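Chapter 4
Small Things and Where They Go

Most books on household order begin with the garage. We begin with the bed, where a good deal of the sorting in any home gets done, usually by someone who meant to sleep there by ten.

The principle of this chapter is the holding box: one open container, set down in the middle of the mess, into which things go before anyone decides whether they deserve a shelf. Delia Munteanu, who taught home management in Nenalby for 30 years, allowed her students exactly one. Students who asked for a second were told to look harder at the first.

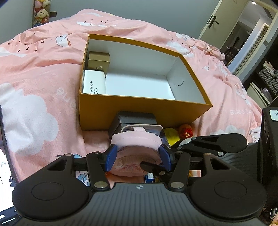 Cardboard does the job as well as anything you can buy. A yellow box with a white inside is cheerful, and small items show up against it, which matters when the small items are pouches, packets and boxes hardly bigger than a thumb. Boxes inside boxes are a known weakness of the species. Open them. Luminița Lazăr once carried a sealed gift box through two moves and found in it, one November, the receipt for the gift box.

Soft goods are harder. A crocheted ball has no front, no back and no obvious place in a filing system, yet people will defend one with a vigor they never bring to their tax papers.

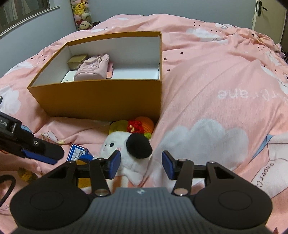 Plush toys raise the same trouble, with the added burden of a face. Put them in last. Anything with eyes placed at the bottom of a box tends to be rescued within the hour, and the rest comes out with it. Price tags may be thrown away at once, unless you are still pretending you might return something.

Before reading on, pick one bed, desk or windowsill and a single box. Exercise 4.1 assumes you have both in front of you.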